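Week 6 handout: Costing a demonstration-collection program
Unit: Planning and Buying Automation Equipment

Read this before Friday's tutorial and bring the blank budget sheet. The reading on lease terms can wait.

1. Start with the quote, then distrust it

Our worked case is Udside, a mid-sized outfit that wants training data for household handling: sorting cutlery, putting utensils in a holder, clearing a table. Two suppliers quoted. Fideck offers a hand-held gripper kit with software. Bellini offers a fixed arm on a bench with teleoperation. Fideck's pitch is that hand-held kits are cheap and go anywhere. Maybe so. Cheap per unit tells you very little about cheap per usable hour, and neither supplier put a figure on usable hours.

Udside's plan calls for 276 hours of recorded handling in ordinary homes. Fideck's brochure assumes every recorded hour is kept. Udside's own pilot kept 138 out of 276. So the real cost of a kept hour was double the quoted one, before anybody had paid for a replacement finger pad.
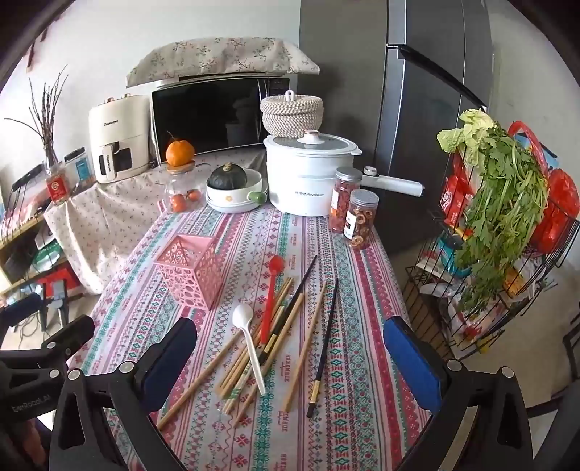

Lines that go missing from first budgets, in my experience:

Finger pads and fasteners. Ask for the price of a spare set in writing.
Operator time, including travel between homes and setting up.
Review time. Someone has to watch the recordings and throw the bad ones out.
Storage and backup. Suppliers like to quote the first year only.
Props. Chopsticks and plastic spoons cost next to nothing, but buying them, sorting them and carting them about is labour.
Payment to households, and whatever insurance your organisation requires.

2. Does the task match the purchase?

A thin, round object lying in a pile is a hard pick for a two-finger gripper. If the supplier's demo used a foam block on a bare bench, you have learned that it can hold a foam block. Ask for a trial on your own objects, on your own table coverings, for at least 10 sessions. Nurnia's integration package costs extra and claims to shift data between hardware types. I would leave it out of the base budget until they show it working.

3. Exercise

Udside can spend $400 a week on consumables and review time together. Using the pilot's kept rate, work out how you would split it, and say which supplier claim you relied on most. Then redo the sheet with that claim removed. If the program no longer looks affordable, write a paragraph to the finance manager saying so in everyday words.

Sheets are due at the start of the tutorial.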